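Sunny spot on the clothes: redo my folding examples or keep them?

Posted by Vavolora

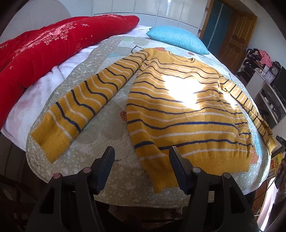

Hello all! I've been collecting folding examples with a hand-held gripper in the bedroom, 46 so far, all with the same striped yellow sweater laid out on the bed. My trouble is that in the morning the sun lands right on the chest and the stripes there go nearly white. Do I toss those and start over with the curtains shut, or will the model cope? I'd hate to lose them (my wrist is already complaining!).

Eilidh Drummond

Oh, please don't toss them! Your robot will meet sunshine sooner or later, and it may as well meet it in training. What I'd do is record a second batch in the evening under the lamp, same sweater, same starting layout, and mix the two. Do lock your exposure if your camera lets you, and hold out 7 of the sunny ones so you can test on them separately. I'd worry more about having just the one sweater, to be frank. Borrow a plain one from somebody and a dark one too.

Flurnometti

just close the curtains

Vergara

I kept mine and it went fine, though I did drop 2 where I couldn't make out the hem at all. Run a lint roller over it too, my knits get terribly fuzzy after a long session.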